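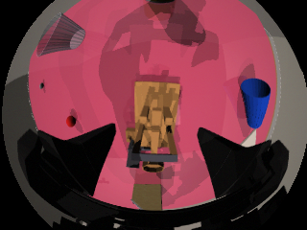

Pink, with pale gray at the edge.

3rd December

The back bedroom is finally painted. I started it in August, the week after we moved to Prunstead, and then the heating went and the money for paint went with it.

The walls were a dark green when we got here, and it took three coats to cover. I used 21 sheets of sandpaper on the woodwork alone. The window frame was the worst part, and I still haven't got all the old gloss out of the corners. I've stopped looking at it.

I had a long list of colors at first and tried four of them on the wall by the door. Two looked fine in the morning and muddy by dinner. The one I bought is called Urnis, a soft gray with no blue in it, and it cost $87 for the big can. There's enough left for the closet.
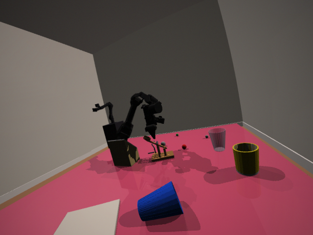

The floor is still bare boards, and I keep changing my mind about it. My plan was to stain them dark and be done. Now I'm thinking about paint, and a strong color too. A shiny pink floor with three gray walls around it is a lot, but the gray does calm it down, and I like it more than I expected to. I'd probably go a few shades duller at home – the room faces south and gets plenty of sun.

The boards need sanding first either way. The rental place wants the sander back within a day, so I have to clear the room the night before, and the wardrobe doesn't fit through the door unless I take its feet off.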